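Bastuler Publishes Setup and Care Procedure for the Stikik Wall Inspection Arm, Having Finally Written It Down

CORDIER, June 18, 2021 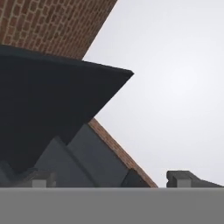

Bastuler today released the full setup and maintenance procedure for Stikik, its lift-mounted arm for inspecting masonry on older buildings. Until now the procedure lived in a ring binder, two email threads and the memory of whoever had done it last. The new version starts at a desk, in the company's Dranano simulation software, where each unit is tried out before it is sent to a customer. The test site will win no prizes for scenery. It has red brick at a steep slant, gray gabled shapes, a large and nearly black panel across the middle and a sky the color of dishwater. Bastuler picked it for the awkward angles and the dark surface, both of which give the arm's depth sensor something to complain about while complaints are still cheap.

Setup on the real machine follows in a fixed order. The base is leveled on the lift platform, the outriggers are locked, and the arm is driven to its zero position by hand control. The technician then checks the zero mark on each joint against the mark on the housing. If they disagree, the housing is right. Bastuler would like this point to be better known, as the most common support call in the past year began with a customer who had moved the mark.

The sensor head is calibrated next, using the printed target supplied in the lid of the case. A photocopy of the target will not do, and neither will a target that has been folded to fit a glove compartment. With the original, calibration takes 12 minutes. Replacement targets are free, and the company has stopped asking what happened to the old one.

Routine care has been cut back to a list that fits on one side of a sheet of paper. Operators wipe the sensor window before each shift, using the cloth in the case and no household glass cleaner of any kind. The wrist seal is inspected weekly for brick dust, which gets past everything in time. The shoulder gearbox is regreased every 3,000 operating hours with the grease listed in the manual. An earlier edition listed a different grease on page 3 than it did in the appendix. The appendix was correct.

The drive belt at the elbow remains the part most likely to need replacing in the field. A redesigned cover, introduced in March, comes off with a single hex key. The previous cover needed two keys and a certain amount of language. Owners of earlier units can order the new cover as a retrofit. After any belt change, the joint must be zeroed again and the Dranano test run repeated before the arm goes back up a wall.

The elbow service kit contains the belt, the redesigned cover, a wrist seal and a fresh calibration target, and is priced at $1,675. It also includes the hex key, following feedback.

The procedure is available now to registered owners through the Bastuler service portal. Printed copies can be requested from the Cordier office and come on laminated stock with holes already punched, for customers who intend to keep using the binder.

About Bastuler
Bastuler builds and services inspection machinery for masonry buildings from its workshop in Cordier. The company makes Stikik and the Dranano simulation software that goes with it.

Press and service inquiries: Bastuler, Cordier office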